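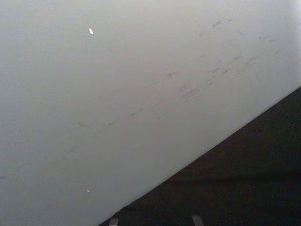 Can you store a dehydrated sourdough starter through the winter without feeding it? Dried flakes keep for months in a closed jar, as long as they go in fully dry and stay somewhere dark.

Archive > Bread and Starters > Message

December 8, 2024
Posted by Wanda Dunleavy

Hi all,

Murray asked about this a while back and I kept meaning to write something longer than two lines, so I've pasted his message in and I'll answer underneath. Sorry for the length! I've been drying starter every fall since I moved to Trullemlow and I have opinions.

Murray Pryor wrote:
> We're going to be away from the end of the month until the
> roads clear and I can't ask my neighbor to feed a jar of flour
> again (she was very nice about it, but it got into her rug).
> I tried drying some in November. I spread it on parchment and
> left it on top of the fridge, and when I broke it up it was
> crisp on the edges and sort of leathery in the middle. I
> jarred it anyway. Is it ruined? And how much do I need to
> save? I have one starter, the rye one I got from Wanda, and
> I would hate to be the person who killed it.
> Also does anyone use a dehydrator? The Fortin was on sale
> and my finger is hovering.
> Murray

OK, so first of all, you can't kill it, there are at least five of us with the same rye in the fridge and I will happily give you more.

The leathery middle is the problem. Leathery means there's still water in there, and in a closed jar that water has nowhere to go. Open it up and smell it. If it smells like starter, or like nothing much, spread it out again and give it another two days. If there's any fuzz or any pink, throw it out and wash the jar. I wouldn't try to pick around it.

What I do is feed the starter, wait until it's just short of its peak, then smear it as thin as I possibly can with a bench scraper. Thin enough that you can see the parchment through it. I used to leave it thick in the middle like you did, thinking I was saving myself a second sheet, and every single time I ended up with a sort of fruit leather. Two sheets is fine. Three is fine! When it's ready it lifts off by itself and snaps, and the bits that don't snap go back on the sheet.

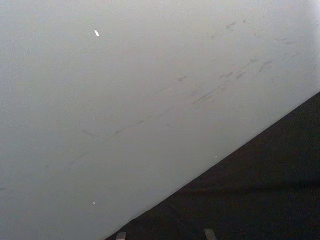

Storkus Valley Home Bakers, Bread and Starters Group

On the top of the fridge: mine is too greasy up there and too warm at the back, so I gave up on it. I use the spare room with the door shut and a fan on low, pointed at the wall. A cold room is OK, it only takes longer. A damp room isn't.

About how much to save. I dried 160 grams of wet starter this fall and ended up with 87 grams of flakes, which looked like a lot for what went in, and sure enough when I put it back out for two more days it dropped again. (I didn't write down the final number. I was making pie.) You need very little of it to start over. A heaped tablespoon is plenty, but I'd keep two jars in two different places, because I once lost the only jar I had by putting it in a box marked "misc."

To wake it up, crumble a tablespoon into the same amount of lukewarm water, leave it until it's soft, and stir in a spoonful of flour. Then feed it once a day. The first day or two it will look dead. Mine took four days last spring before I got a proper rise out of it, and the rye one was quicker than the white. Don't bake with it the first time it bubbles – give it a couple more feedings or the loaf will be a brick. Ask me how I know.

As for the Fortin, I borrowed my sister's for one batch. The lowest setting on hers is 91 degrees and that worked well, it was done overnight. Going much hotter than that makes me nervous. If you're going to dry apples and herbs in it too then sure, buy it. For one batch of starter a year I'd stick with parchment and a fan, and spend the money on flour. The Tallent mill has the dark rye back in, by the way, in the small bags.

One more thing for anybody new who wants some of the rye. I'll bring flakes in little envelopes to the January get-together. Please tell me beforehand if you want one so I can dry enough, and bring your own jar if you'd prefer it live. Murray, you get two envelopes.

And does anyone have a good recipe for using up the discard that isn't crackers? My family has asked me, quite politely, to stop with the crackers.

Wanda

Questions about the list: write to the list owner | © 2024 Storkus Valley Home Bakers | Back to top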